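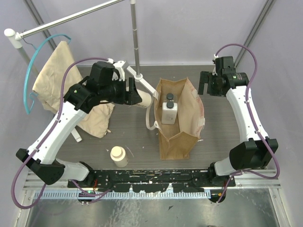
Singing Together in Brustitz: Our Project on a Village Choir Festival

Date: 2022-06-07

When our group first chose the Brustitz singing festival as our subject, we thought we would be writing mostly about the songs. We did learn plenty of songs (and one of us still hums the ferry one on the bus!), but the people who keep coming back to sing them soon took over our notebooks.

The festival takes place every September in the old grain hall. In its first year it had 16 singers, and last year there were 73 on the stage, with almost 95 people listening on benches and windowsills. We went to two rehearsals, and we also sent out a set of questions to the choirs from Drilar and Vukedberg.
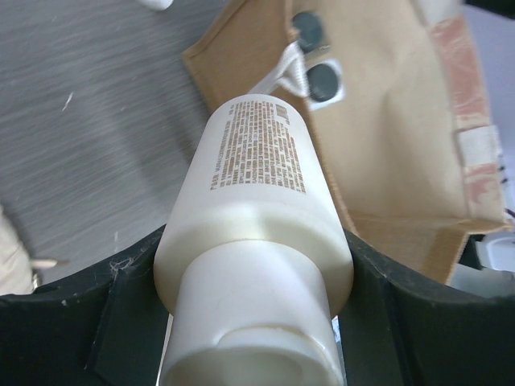 Most of the singers who answered had learned the older songs by ear, at home or at work, and only came across the printed words much later. That made us very careful with our own song sheets – the Drilar choir sings three verses of the harvest song where Vukedberg sings five, and both are quite sure theirs is the full version. We have put the two side by side in the appendix and left it at that. 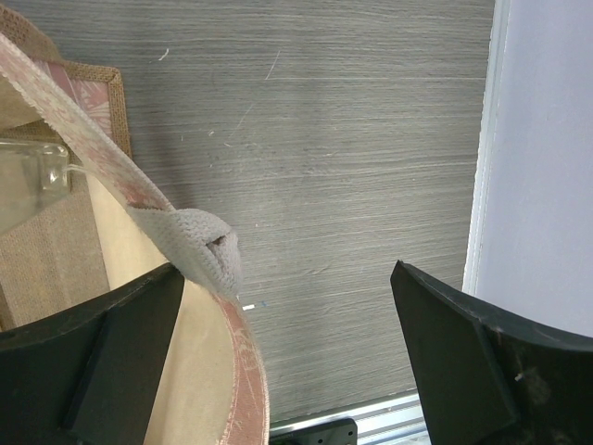
Fabric bag on the grey tabletop

We would have liked to record the Pollock choir too, but their rehearsals clashed with our exams.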